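6 Checking the grasp planner before you trust it

Read this section with the planner already installed and the licence file in place. If the status page still says "no scene source", go back to section 4. None of what follows will work without it, although the planner will cheerfully let you try.

6.1 What the confidence score means

Every grasp that Pilmont proposes comes with a score between 0 and 1. The sales sheet calls this a probability of success. Treat that claim with care. The score comes from the ranking network, and the ranking network was trained to put good grasps above bad ones. It was never asked to say how good they were. We have seen a score of 0.9 on a grasp that closed on a shadow.

Use the score to choose between grasps in one scene. Do not use it to compare two scenes, and do not set a pass mark on it until you have done the check in 6.3.

6.2 Loading a recording

1. Stop the live planner. It will not warn you if a live source and a recording are both feeding the same scene, and the result is a point cloud with two tables in it.

2. Open Sources, choose Replay, and point it at the folder that holds the recording. Choose the folder itself. Choosing a file inside it appears to work, then loads the pictures without the finger widths.

3. Wait for the index to finish. On our test machine a recording of 1552 frames takes long enough to make you think it has hung. Leave it alone.

4. Check that the frame count on the status line matches the count in the recording's own log. If the planner reports fewer, it has dropped frames with bad time stamps and told you nothing. Run the Cirier repair tool on the folder and load it again.

5. Set the playback rate to 1. Higher rates skip the tracking step on some frames, and the manual's earlier claim that this "does not affect results" was removed for good reason.

Note: the replay source keeps its own clock. Times shown in the Timeline panel are counted from the start of the recording, whatever the computer's clock says.

6.3 Comparing proposed grasps with recorded ones

The idea is simple enough. A person using a hand-held gripper has already picked a place to close the fingers. The planner is shown the view from before they closed and asked for its own choice. If the two agree often, you have some reason to believe the planner. If they differ, you have work to do, and you may find that the person was the one who chose badly.

1. In the Compare panel, tick Hold back closing frames. With this box clear, the planner can see the fingers shut on the object and its scores become worthless. The box is clear by default.

2. Set the look-back to 50 frames. Shorter values let the fingers give the answer away. Longer ones often reach back to a moment when the object was out of view.

3. Turn on Finger mask. The planner needs to know which dark shapes belong to the gripper and which belong to the thing being gripped.

4. Press Run. The panel fills with pairs, recorded on the left and proposed on the right.

5. Go through the pairs by eye. The agreement figure at the top is a summary of distances between finger positions, and it counts a grasp at the wrong angle as a near match.

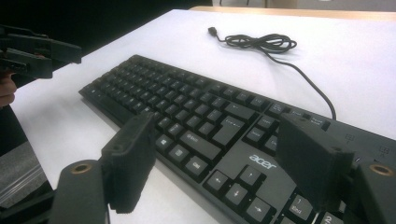
Flat, wide objects deserve more of your time than anything else in the set. A keyboard has a long outline that the planner likes and a thickness that it often gets wrong, so it may propose a grasp across the short side with the fingertips set below the table surface. The motion checker should catch this. In our runs it did so only when the table plane had been set by hand, and the automatic plane finder is still marked as experimental.

Dark objects are the other weak spot. The mask is built from shape and brightness together, and where a black finger passes over black keys the edge between them can vanish. Open the Mask view and step through slowly. If patches of the object blink in and out as the fingers move, lower the brightness weight – start at half the default – and run the comparison again.

Caution: do not fix a poor mask by painting over it in the editor and saving. The painted version replaces the original in the recording folder, and there is no undo once the panel is closed. Work on a copy.

6.4 Cables and other loose parts

The planner treats a cable as part of whatever it touches. A coil lying on the table is therefore either a lump attached to the object or a separate object, depending on how the segmenter feels about the gap. Neither answer is much use.

1. In Segments, select the cable and set its type to Loose.

2. Check that the plug has been given the same type. If it lies away from the coil, it will usually have its own segment and its own set of proposed grasps.

3. Run Propose again. Grasps that cross a Loose segment should now be shown in grey.

The grey ones are still in the list and can still be sent to the arm. To drop them completely, set Allow loose contact to No in the MacLeod motion settings, then restart the planner. The setting is read only at start-up, whatever the Apply button suggests.

6.5 If the comparison fails

Error 1032 means that the finger widths and the frames have different lengths. The usual cause is step 2 of section 6.2.

Error 1991 is listed as "calibration missing". It also appears when the calibration is present but was written by an older Grunow export, so try exporting again before you repeat the whole calibration.

A run that ends with no error and no pairs has most likely found no closing frames. Lower the closing threshold a little at a time. If you need to go below a quarter of the default, suspect the width sensor and see section 9.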